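Kit de main Walleo multi-doigts, monté à la maison – 7/9/19

Montage en 49 étapes, notice Steser correcte sauf le serrage des tendons. Prix payé : 110 euros, visserie comprise. Le calibrage des doigts prend 60 minutes.
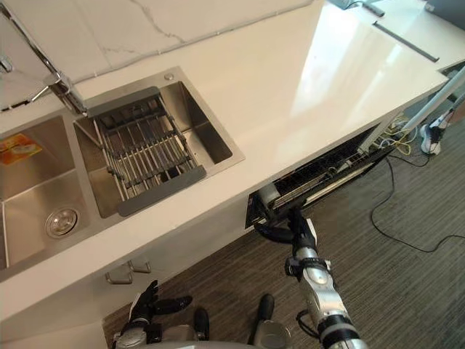 Faut-il remplacer les servos d'origine ? Seulement celui du pouce, dont le pignon a du jeu dès la sortie du sachet.

Firmware stable – la liaison série décroche parfois au démarrage.

12 partages | 5 commentaires

À lire aussi
Carte Valderrama
Poignet Clilterura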